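## 4. Making up and clearing the Cetton day bed

This section covers the bedding side of the Cetton: laying it out for sleeping, clearing it in the morning, and looking after the blankets. Assembly of the base is in section 2 and the cushion covers are in section 3. If you bought the base only, without the Zulesine bedding bundle, you can use your own blankets and the steps are the same.

### 4.1 Before you start

You will need:

- one fitted sheet, single
- one light blanket
- one heavy blanket
- one pillow and case per sleeper
- the storage bag supplied with the base (part 17 on the parts list)

Check that the base is locked in the position you want. The lever at the foot end should lie flat against the side rail. If it sticks out at all, the base isn't locked.

> **Caution:** Do not make up the bed while the base is half open. A blanket can be drawn into the hinge when the base is pushed down, and the hinge will tear it.

### 4.2 Laying out the bedding

1. Take the back cushions off and stand them against a wall. Don't leave them on the floor where someone will walk in the night.
2. Brush the seat down with your hand or a soft brush, including the join down the middle.
3. Fit the sheet, starting with the two corners at the head end. Pull it to the foot end and tuck the last two corners under.
4. Shake out the light blanket and lay it so that it hangs evenly on both long sides.
5. Tuck the light blanket in at the foot only. The Cetton has a low side rail and blankets tucked in along the sides tend to ride up.
6. Lay the heavy blanket on top with the pile facing up. If it has a border, put the border at the edges of the bed and the main pattern in the middle.
7. Turn the top edge of both blankets down together by one hand's width.
8. Put the pillows on last.

**Note:** On a cold night the heavy blanket can go underneath the light one. It stays in place better that way, but the pile will pick up fluff from whatever is on top of it.

### 4.3 Clearing the bedding in the morning

Strip the bed completely before closing the base. There is room for a folded sheet inside the closed base but not for a blanket.

1. Take off the pillows and put them somewhere clean.
2. Pull the blankets back to the foot end and leave the bed open to air. Half an hour is enough in summer. Allow longer in winter, or if the window has to stay shut.
3. Find an edge before you start lifting. With patterned blankets, go by the border. Follow it with your hand until you reach a corner.
4. Lift the top blanket off by two corners and put it to one side. If the two blankets have become tangled, don't pull. Open them out flat on the bed and begin again from step 3.
5. Fold each blanket separately, as described in 4.4.
6. Take the fitted sheet off, starting at the foot end, and shake it out of a window or over the bath.

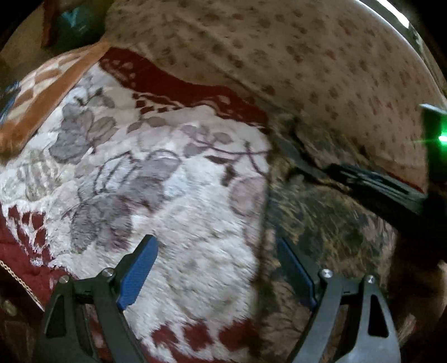
*Fig. 4.1 Two blankets before separating. The dark red band marks where the white leaf-patterned blanket meets the cream spotted one.*

Blankets with a similar background colour are the ones most often folded together by mistake. Look for a change of pattern as well as a change of colour. If you are working in poor light, feel for the hem: on most blankets it is firmer than the rest of the cloth.

### 4.4 Folding the blankets

These steps give a bundle that fits the storage bag. Work on the open bed if you can, as a table is usually too small.

1. Spread the blanket flat with the pile facing down.
2. Smooth it from the middle outwards. Creases left in at this point will still be there when you next take it out.
3. Fold it in half lengthways, bringing the long edges together.
4. Fold it in half lengthways again. You should now have a long strip.
5. Fold one short end to the middle, then the other short end to meet it.
6. Close the two halves together like a book.
7. Press down with your forearm to let the air out - don't kneel on it.

For the heavy blanket, leave out step 4 and fold the strip in three instead. Folding a thick pile in half too many times makes a bundle that springs open.

**Note:** Some owners prefer to roll the heavy blanket. This is fine for the blanket but the roll won't go into the bag with anything else. Use a separate bag, or keep it in the bottom of a wardrobe.

### 4.5 Packing the storage bag

1. Open the zip on all three sides and lay the lid back.
2. Put the heavy blanket in first, with the folded edge towards the zip.
3. Put the light blanket on top.
4. Lay the fitted sheet and pillowcases flat over both.
5. Close the lid and run the zip round slowly, holding the cloth back with your free hand.

> **Caution:** Long pile catches in the zip. If it does, stop, run the zip back a little and ease the cloth out sideways. Do not cut it.

The full bag slides under the base from the foot end. Pillows don't go in the bag. They lose their shape if they are kept squashed for more than a night or two.

Do not store anything damp. If a blanket feels cool and heavy when you pick it up, hang it over a door or an airer until the evening and pack it then.

### 4.6 Washing

Always follow the sewn-in label first. Where the label is missing or can't be read:

- Wash each blanket on its own, cool, with a mild liquid detergent.
- Wash anything with red or another strong colour separately the first time. To test for running, press a wet white cloth on the darkest part of the border for a minute.
- Leave out fabric softener on fleecy blankets. It flattens the pile.
- Use the slowest spin your machine has.
- Dry flat or over two lines. A wet blanket on a single line stretches in the middle.
- When dry, brush the pile lightly in one direction.

A heavy blanket may be too big for a 7 kg drum. It should go in without being forced, with room to put your hand in above it. If it won't, take it to a launderette with a larger machine.

Fitted sheets and pillowcases from the Zulesine bundle are 100% cotton and can be washed hot with other whites.

### 4.7 Common problems

**The blankets slide off to one side during the night.** The base is probably not level. Check the feet (section 2.6). If the base is level, turn the heavy blanket over so that the pile faces down.

**The bag won't close.** The usual cause is trapped air. Take the top blanket out, press the lower one again and repack. If it still won't close, the heavy blanket has been folded in half lengthways twice. See 4.4.

**The blankets smell stale when they come out of the bag.** Air them for a day and wash them if the smell stays. If the bag lives under the base all the time, empty it once a month, even when you've had no guests.

**Fluff is building up on the seat cushions.** New fleecy blankets shed. Wash the blanket twice before regular use and go over the cushions with a damp rubber glove.

**The base won't close after the bedding has been cleared.** Look in the centre join and behind the head end for a pillowcase or the corner of a sheet. Remove it with the base fully open. Do not push the lever.

### 4.8 Replacement parts

The storage bag can be ordered separately from Benmoussa using the order form at the back of this guide. Write the part number and the colour of your base on the form. Fitted sheets are sold singly or in pairs. Blankets from the Zulesine bundle are not sold singly, but any blanket made for a single bed will fit the base.

Continue to section 5 for moving the Cetton to another room.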